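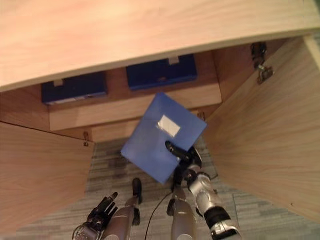 Set up the filing demonstration before visitors come into the room, and allow up to 58 minutes the first time you do it. The demonstration uses the two-door cabinet with the upper and lower shelves. Both doors are swung open for the folder part of the routine, and the blue folder with the white label is held in the robot's right hand, in front of the compartment. The left hand stays free. The two dark blue boxes sit side by side on the upper shelf and are not handled in this part. If you are running the short program for school groups, skip to step 9.

## 4.2 Preparing the cabinet

1. Move the cabinet to its marks on the carpet. The marks are four small pieces of tape, one per corner. If a piece has come up, measure again using the floor plan in section 2.
2. Open both doors as far as they will go without force. The hinges should hold them there. If a door drifts back, tighten the hinge screws a quarter turn and try again.
3. Place the two boxes on the upper shelf with their labels up.
4. Clear the cabinet top. Cups, badges and program sheets tend to collect there during an open day.
5. Check that the lower shelf is fully seated. Press down on the front edge with your palm. It should not rock.

**Note:** The Rambridge cabinet and the Clodton cabinet look the same but the shelf heights are different. Load the position file that matches the cabinet you have. The file name ends in R or C.

## 4.3 Preparing the robot

6. Roll the robot to the start line and lock the base. Route the cable so that it has some slack and does not cross the visitor side of the room.
7. Turn on the controller and wait for the steady green light. This takes longer in a cold room.
8. On the tablet, open **Undale > Visits > Filing**. Pick the position file and press **Load**. The screen shows a step count of 1,272 for the full routine. If it shows 2,000, you have loaded the bench test by mistake. Press **Clear** and load again.
9. Press **Home**. Both arms move to the rest position. Stand behind the yellow line while they move.

> **CAUTION:** Do not put your hands inside the compartment while the arms are powered. The doors limit how far the arms can swing to the side, and a hand between an arm and a door will be pinched. Use the red stop button first, then reach in.

## 4.4 Running the demonstration

10. Ask visitors to stand behind the rope. The best view is from the left of the room, where the open door does not block the shelves.
11. Hold the folder out with the label facing you and press **Give**. The right gripper closes when it senses the folder. Let go as soon as you feel it take hold.
12. Press **Run**. The robot turns the folder in the air to find the angle for the shelf. Visitors often think it has made an error at this point, so tell them beforehand that the turn is part of the routine.
13. Wait for the tone before you speak to the group again or take questions.
14. To repeat, press **Home**, take the folder off the shelf with the arms stopped, and go back to step 11.

**Note:** Use the plastic folders only. Card folders bend at the corner and the gripper loses them.

## 4.5 If something goes wrong

- **The folder slips.** Press **Pause**, not **Stop**. Put the folder back in the gripper with the label toward you and press **Resume**.
- **The folder touches a door.** Press the red stop button. Check that the door is fully open, then start again from step 9.
- **The tablet shows E-14.** The position file and the cabinet do not match. See the note after step 5.
- **The left hand moves during the folder part.** It should stay at rest. End the demonstration, write down the time and tell Pieter De Graaf before the next group comes in.

## 4.6 After the last group

15. Press **Home**, then **Park**. Turn the controller off when the light goes out.
16. Close the doors by hand.
17. Write the number of runs in the log. The gripper pads are replaced at 2,999 runs, and Postma needs two weeks' notice to send a set. For the May open day, place the order in April at the latest.

Section 4 last changed February 15, 2018. Steps 11 and 12 were one step in the earlier version.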